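3.2 Finger pad comparison

The hand-held gripper was fitted with parallel black fingers carrying replaceable soft pads. Two pad sets were compared: the standard Neketwood foam and the stiffer Wultura compound. The objects were pink slide sandals, a white panel and orange folding supports, handled on a wooden table. The wrist-mounted view is the only input to the Marti controller.
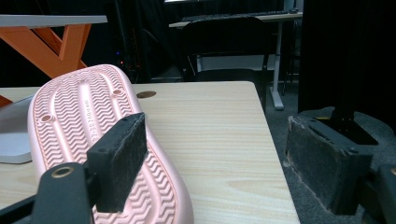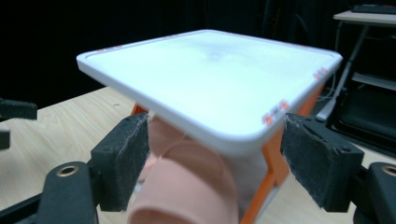
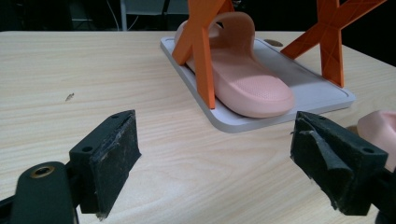 Figure 4. Wrist views from the sandal task. Both fingers stay in view in all three.

A total of 2059 demonstrations were recorded in February at the Sukport laboratory. Of these, 253 were discarded for dropped tracking. A further 592 were set aside for testing and the rest were used for training. Controller settings were the same for both pad sets, and the closing speed was fixed at 60 mm per second.

The foam pads gave the steadier hold on curved parts such as the strap. They deformed on contact, so small errors in approach angle had little effect on the grasp. Their edges frayed with use, and the change in outline was enough to disturb the contact estimate, which relies on a fixed mask of the finger tips. The mask was therefore redrawn after each pad change.

The Wultura pads kept their shape for longer but slipped more often when the sole was gripped across its width. Most slips took place during lifting. Lowering the lift speed reduced them, at the cost of a longer cycle. Results for each pad set are given by object in Table 2.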